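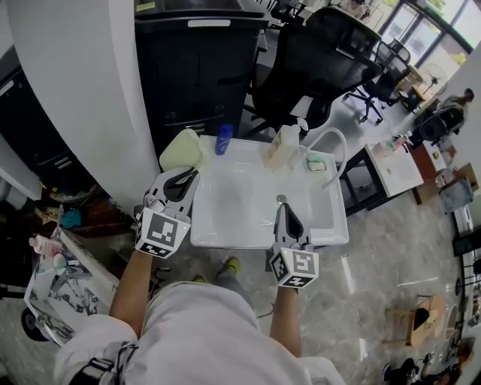

## Who checks the checklist?

The new good-practice guide for hand-held gripper recording landed in August, all 12 pages of it, and I've now read it twice. Sink tasks get a chapter to themselves. I wish I could say that was a sign of careful thought.

Let's start with what's fine. Rule one asks that the marker cubes on both grippers be kept clean and facing the head camera as much as the task allows. Good. Anyone who has lost a session to a smear of dish soap will agree. Rule two asks for the indicator light on each gripper to be checked before the first take and again after any break. Also good, and it takes a second.

Then we get to the "standard sink layout." Sponge, soap and bottles are to go back to marked positions after every take. Silvia Havlíček, who edited the chapter, told me this makes recordings easier to compare. I'm sure it does. It also means a policy could learn where the soap lives at Lekavside and very little about soap. I asked what testing supports the rule. She pointed me to a trial of 90 takes at one basin with one operator. That is a pilot, and it should be labeled as one.

The retake rule bothers me more. Any take with a dropped item is to be thrown out. In the Genulo set, Vojtěch Doležal logged 617 sink takes and the rule would have cost him 323 of them. People drop soap. A machine that has never seen a dropped bar being picked up again is going to be a poor helper in anyone's bathroom. Mark the drop, keep the take, and let the people doing the training decide.

And there's almost nothing on the operator. One line says to "maintain comfortable posture," with no limit on session length and no word on shoulder strain from holding both arms out over a basin. Floors get no mention at all, in a chapter about water! Sumathi Pinto sent in a page on both subjects during the comment period. I can't find a trace of it in the final text.

My advice for now: follow rules one and two, treat the layout rule as optional, and write down which version of the guide you used. If you drop takes, keep the raw files. Blažena Kuruc is collecting comments for the next revision and says she wants real numbers with them, so send her your retake counts along with your complaints.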